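Storing apples past Christmas — wrapped or not?

pennyroyal60
We had a decent crop in November and I've lost a fair few already. They're in the garage in cardboard trays. Is it worth wrapping each one in newspaper or is that an old wives' tale?

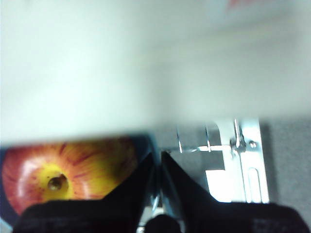

Karnet_Abi
Wrapping does help, but only if you start with sound fruit. One bruise and the paper just hides the rot until it has spread. I pick them over every week from November on. Colour is a poor guide to keeping. Something like the printed apple on the dark blue, streaked red over a yellow base, could be an early that goes woolly in a fortnight or a late that sees you to Easter. Find out the variety first.

oldspot
Disagree about wrapping. I put by 600 last year on slatted racks, none touching, no paper at all, and lost 6 by February. Air is what matters. A garage is too warm if the boiler is in there.
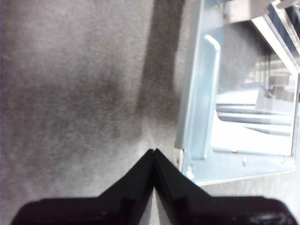
And keep them away from potatoes. Mine picked up an earthy taste the year I stored both in the same shed.

Karnet_Abi
Slats are fine if you have the room. Most people don't have space for 600 apples not touching.

clilla_lane
Abrehet Lemma gave a talk to our allotment group and her advice was plastic bags with a few holes, folded over loosely at the top. I've done it with around 60 russets and they haven't shrivelled.

oldspot
Bags sweat. I wouldn't.

pennyroyal60
Thanks all. No boiler, but the potatoes are in there, so they're moving out today. What do people do with the ones that are going soft?
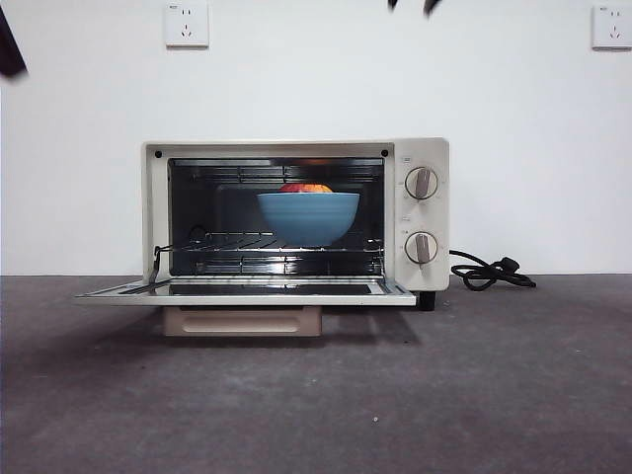

clilla_lane
Dry them. Cut out the bad bits, slice into thin rings and dip in water with lemon juice. You don't need a big oven for it. A little cream one with a single wire rack across the middle will take a batch — just keep the rings well away from the top element, or the edges catch before the centres dry. Turn them halfway.

oldspot
Or chutney. Less fuss.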